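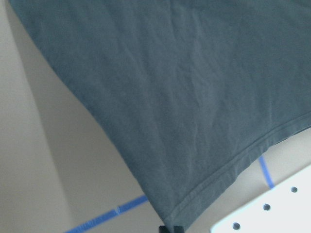

Plier un t-shirt, je mets quelques secondes, je ne regarde même pas ce que je fais et je peux tenir une conversation en même temps. Le Mussa, lui, en est à sa troisième tentative sur le même t-shirt au moment où je commence à taper ces lignes, et je dois avouer que je suis complètement fascinée.

Pour celles et ceux qui débarquent : le Mussa, c'est le bras plieur de linge de chez Brerkent. Un bras, une pince à deux doigts, une petite caméra montée au poignet, et une application sur le téléphone pour lui dire quoi faire. Je l'ai gardé 11 jours à la maison, avec un foyer de quatre personnes dont deux ados, autant dire que la matière première n'a pas manqué.

L'installation d'abord. Comptez une bonne soirée. Le bras se fixe au bord d'un plan de travail (attention à l'épaisseur, le mien passait de justesse), puis il faut faire le calibrage, et là, la notice française est franchement pénible. Il y a une étape où l'on doit valider quatre positions dans un ordre précis, sauf que le schéma et le texte ne donnent pas le même ordre ! J'ai suivi le texte, ça a planté, j'ai suivi le schéma, c'est passé. Vous voilà prévenus.

Ensuite, les t-shirts. C'est son terrain de prédilection, et quand on lui en présente un bien à plat, face vers le bas, il s'en sort. Vraiment. Il vient pincer un bord, il soulève, il laisse retomber, il recommence de l'autre côté, et on obtient un rectangle tout à fait présentable. J'ai poussé un petit cri la première fois (mon fils a filmé, je ne mettrai pas la vidéo). Le problème, c'est tout ce qui vient avant. Dès que le t-shirt arrive en boule, comme il arrive dans la vraie vie, c'est-à-dire sorti du panier avec une manche à l'envers, la machine passe un temps fou à chercher par où l'attraper. Elle prend un coin, elle remonte le tissu, elle regarde, elle repose. Parfois elle tient l'ourlet et c'est gagné, parfois elle a attrapé deux épaisseurs d'un coup et on repart de zéro.

J'ai fait le test bêtement, un soir, avec une pile de 20 t-shirts à tout le monde. Je me suis assise à côté avec un thé et je me suis interdit de toucher à quoi que ce soit. Il a abandonné sur deux d'entre eux, une chemise de nuit que j'avais glissée dans la pile par mégarde l'a fait se mettre en pause avec un bip très vexé, et le reste était plié, du très correct au franchement créatif. Le thé était froid depuis longtemps, et j'avais eu le temps d'en refaire un.

Pour le reste du linge, je fais court. Les torchons, très bien, c'est même ce qu'il fait de mieux. Les serviettes de toilette, oui si elles sont petites. Les draps-housses, n'y pensez même pas (mais bon, moi non plus je ne sais pas les plier). Les chaussettes, non : il n'apparie rien, il les considère comme de tout petits torchons. Les pantalons passent à peu près, à condition d'avoir vidé les poches.

J'avais essayé l'an dernier le modèle de Tridby, celui avec le grand plateau, et la comparaison est intéressante. Le Tridby était plus rapide, mais il fallait lui accrocher chaque vêtement à la main sur des pinces, et à ce stade j'avais plus vite fait de plier moi-même. Le Mussa demande beaucoup moins de préparation. Il est plus lent, il se trompe davantage, mais il se débrouille à partir d'un tissu simplement posé devant lui, et ça, je trouve que c'est un sacré progrès en une seule année !

Côté bruit, rien à redire, un petit ronronnement, on peut regarder un film dans la même pièce. Côté place, c'est autre chose. Il lui faut une grande surface dégagée et chez moi ça veut dire qu'on ne mange plus sur le plan de travail. L'application plante de temps en temps au retour de veille, et j'aurais aimé pouvoir lui dire « celui-là, laisse tomber » sans devoir passer par trois menus.

Et le prix ? La location est à 400 euros pour la saison chez Rulach, caution en plus. Pour cette somme, je ne peux pas vous dire que ça vaut le coup si vous cherchez à gagner du temps. Chez nous, la corvée de linge n'a pas diminué, elle s'est étalée : je lance le bras après le dîner, je repasse derrière, je redresse deux ou trois piles. Par contre, si vous avez du mal avec vos mains ou vos épaules, la question se pose différemment. Ma mère a de l'arthrose, elle l'a regardé faire tout un après-midi et elle m'a demandé quand je le rendais.

Ma note : 2 étoiles et demie, que j'arrondis à trois pour les torchons. Je le renvoie en fin de semaine. Si quelqu'un a testé la nouvelle pince souple vendue en option, dites-moi en commentaire si elle sépare mieux les épaisseurs, ça m'intéresse beaucoup !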